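The shed at Drunness has a sign asking visitors to knock, and a second sign, lower down, asking them to knock harder. I did both. Madalena Guerreiro let me in holding a mug and a hex key, and told me to mind the step, which I had by then located with my shin.

Drunness is a shared workshop behind a row of lock-ups, with 79 paying members and nine parking spots. The open evening is meant to show off the whole place. I did walk past a very handsome canoe. But I'd come for the towel folder, as had most of the people blocking the aisle beside the bandsaw.

The project is called Cardoso, after the street where Madalena and Ye-rin Won shared a flat and, by both accounts, a pile of unfolded laundry that was never strictly either's responsibility. They could have drawn up a roster. They have instead spent 11 months on an arm that folds towels, and have receipts coming to $2364, kept in a biscuit tin and shown to anyone who asks. Ye-rin says this works out cheaper than therapy. Madalena says it depends on the therapist.

The control box lives under the bench and runs a program of Ye-rin's called Runavlow. I asked what the name meant and was told it was a typo that had stuck. It opens the gripper, closes the gripper, and keeps a log of every time it does either at the wrong moment. The log is long. She scrolled through it for me with something close to pride, stopping at a week in autumn when the arm had repeatedly tried to fold the edge of the bench.

The fingers have had more work than anything else. The first pair were solid and pushed the cloth along like a snowplough. Later ones had cut-outs so they'd give a little, and the current pair are the ninth go, printed on the workshop's own machine while its usual customers waited their turn for chess pieces. Madalena handed me a failed one to bend. I bent it. It snapped, and she dropped it in a bucket that already held a fair few of its relatives.

There was a talk, delivered standing on a milk crate. Towels are harder than boxes, we learned, as a box has the decency to stay the same shape when you let go. Somebody's father asked whether it could do fitted sheets. The room went quiet and Ye-rin said they were not a research institute.

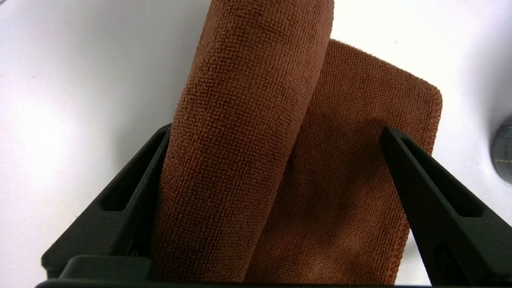 Drunness, November

The brown microfibre one is the favourite. Its short looped pile gives the finger tips something to press into, and it shows every crease, so there's no arguing later over how the fold went. Rolled thick on one side and flat on the other is a shape Ye-rin calls "the scroll", and she has strong feelings about which finger should be touching which part. I nodded through most of it.

Next on the list is a second gripper from Fovach, a bloke's spare-parts business two doors along, whose opening hours appear to be a private matter. They'd also like a better bench light and a kettle that belongs to them.

I stayed until half past eight, bought a raffle ticket for the canoe, and went home to a basket of washing that I moved from the bed to the chair. The next open evening is in autumn. Bring your own mug, and park on the street.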